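Irnow open day, 10/2/21

Quick write-up before I forget it all. Got there late, bus was packed, missed the welcome talk but was handed a badge (number 57) and a coffee so no complaints. Irnow have taken over the old Sivden building and there's a lot of it. 1356 square metres, the leaflet says. Jasper Baert was showing people round and talks as fast as I write.

The laundry and bedroom corner

Spent most of my time at this bit. It's all household stuff – washing machine with a round door, metal shelving, a big pale sheet spread out and the day's job was clothes. Sorting them, folding them, getting them off the sheet. Dark blue one first. Very crumpled sheet underneath, my mum would of had words. Clear bag of snacks over by the grey padded panel, yellow and orange and green. Skipped breakfast so I noticed that straight away. 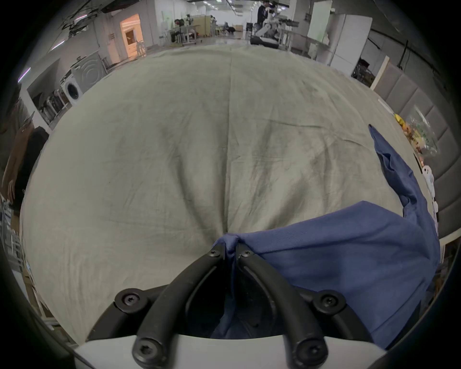

The bed itself

Asked Jasper what makes a hard day. Shirts, he said, straight off. Towels are easy, socks are boring, but a shirt has a collar and sleeves and never lands the same way twice. They've a list of 94 items they work through and the shirts get left till last if people can get away with it.

Good headboard, grey, padded in upright sections – I'd have it at home. White soft toy on the bed, little face, and a lavender cloth folded up just below. Cardboard boxes and a white plastic chair down the side, black folding chairs on a rack. Floor so glossy I was scared for my boots.

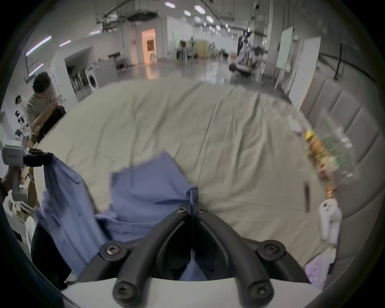
Blue shirt on the bed, collar or placket edge sticking up.

Rest of the visit

Nhung Thái did the talk upstairs, on how they choose the clothes. Mostly charity shop, washed a lot, nothing new becuase new cotton is too stiff. Best half hour of the day. Didn't get to the Grisonora stand, queue was silly.

Lunch was soup. Next one is in September, free again but you have to book. Take a jumper.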